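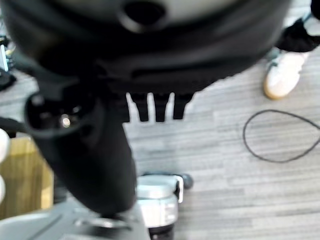
Page last changed: March, Monday evening (Y. Kovalchuk)

Auto Service 2, handout 5: brake fluid and pad checks

Bring this to the Bemdale shop. Safety glasses, closed shoes. No glasses no lift, same as last time.

Brake fluid pulls water out of the air. More water = lower boiling point = soft pedal on a long hill. Test strip first, then the meter, write both down. If they dont agree, do the strip again.

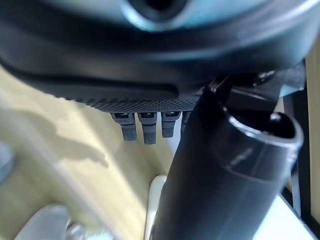

Color is a weak clue. Dark fluid can still test ok and clear fluid can fail. Go by the reading. Never top up from a bottle that's been sitting open, and keep it off the paint.

Pads: measure at the thinnest point, inner AND outer. Inner usually goes first on a sliding caliper. Under 2 mm left = replace, both sides of the axle. Look at the slide pins while you're in there. Dry pins, uneven wear. 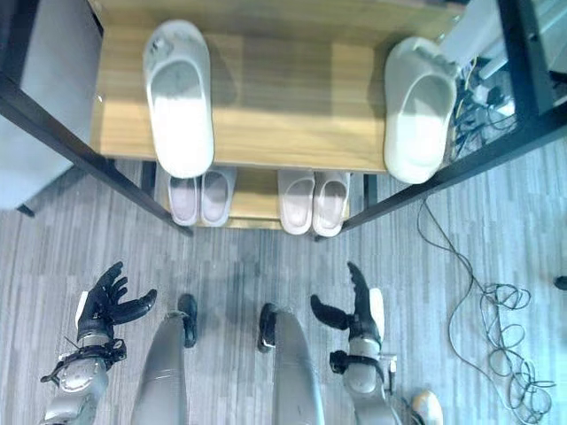

Bedding in new pads

Follow the pad maker's sheet if there is one. Otherwise medium stops from moderate speed, roll between them, dont sit with the pedal held down. Tell the customer to go easy for the first 200 miles. Write that on the invoice, people forget. 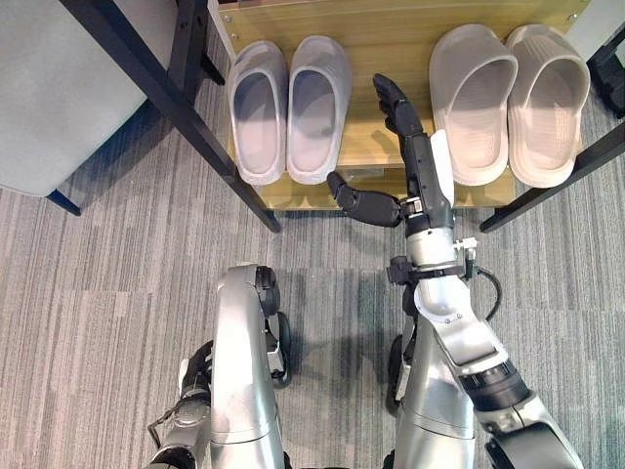

Slippers on the rack

Homework: the Heria worksheet, questions on pedal feel only. Skip the ABS part, we havent got to it. Kovalchuk has spare copys in the office.

Next time: rotors, runout, when to machine and when to just replace. Read the Bogale chapter befor you come.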